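Prumstead returns hall – bin and small goods check, March

Done on Friday before the early shift. Comments are under each point where I had something to say.

1. Bin walls straight, no cracks: OK
Scratches on the tall back panel, only on the surface. Next check in 2 months.

2. Sloping strip at the back: ATTENTION
The lower part of the white strip is very worn and the edge is chipped. Please run a gloved hand along it before use. If a chip catches the glove, the strip must be changed. Renden has the spare ones, order number 144.

3. Floor of the bin clean: NOT OK
A bit of debris in the front left corner and one dark spot on the left side. Brush first, then wipe with a damp cloth. 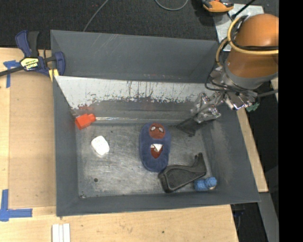
4. Goods suitable for an open bin: PARTLY
Soft things are no problem. The blue slipper with the Spider-Man style patch can stay, but its tag must be folded inside or removed, so it does not hook on other goods. The bright blue yarn-like bundle should go in a bag – loose threads go everywhere. Long thin pieces should lie flat along a wall and never stand up over the edge.

5. Weight: OK
Limit for this bin is 60 kg, we are far under it.

6. Lighting at the bin: OK
Lamp from Coppens, changed in winter. No flicker.

7. Floor around the bin free for walking: OK
Keep 200 cm free on the aisle side. Pallets from Vaveck were too near last time, now it is better.

To do: brush the corner, order the strip, bag the blue bundle. Point 2 is the most urgent. Please sign on the sheet by the door when it is finished.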